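Ancient footprints at Okmont show a walker with a flexible foot
April 30, 2021

A trail of fossil footprints found in hardened volcanic ash at Okmont may change how scientists think early human relatives walked, according to a study released on Friday.

The trail has 93 prints and was left by at least two individuals, one noticeably smaller than the other. Researchers working on the Karnow project uncovered the first of them in January, when heavy rain washed away part of a gully bank.

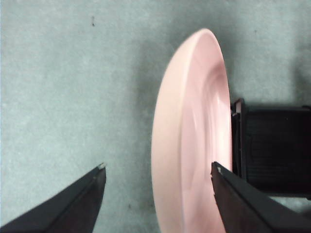 Most of the prints show a deep heel and a big toe in line with the others, as in people today. The middle of the foot, however, seems to have bent more than ours does when the heel lifted. Living apes have a similar bend, which helps them grip branches.

The team measured depth at 262 points along the trail and compared the results with prints made by modern adults and children walking barefoot over damp sand. The larger walker put weight on the outer side of the foot for longer than any of the modern group. Its stride was short for the length of its feet, which the authors take to mean that it was walking slowly or had short legs.

No bones have been found in the same layer. A jaw fragment and 3 teeth came from the nearby Pacheco beds some years ago, but those beds are thought to be younger, and the study does not link them to the tracks. The authors have not given the walkers a species name.

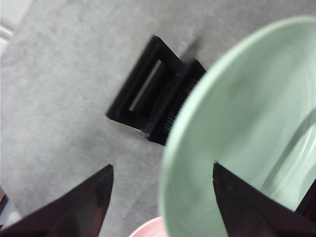

Dating the ash has been difficult. Crystals from the layer directly above the prints gave a minimum age, while the layer beneath has been disturbed by an old stream channel. New samples were taken last month and are being tested at the Zetus laboratory.

The gully has been covered with matting and soil to protect the surface from further rain. Digging will start again in the dry season, when the team hopes to follow the trail under the eastern bank. Casts of the ten clearest prints will be lent to other research groups for study.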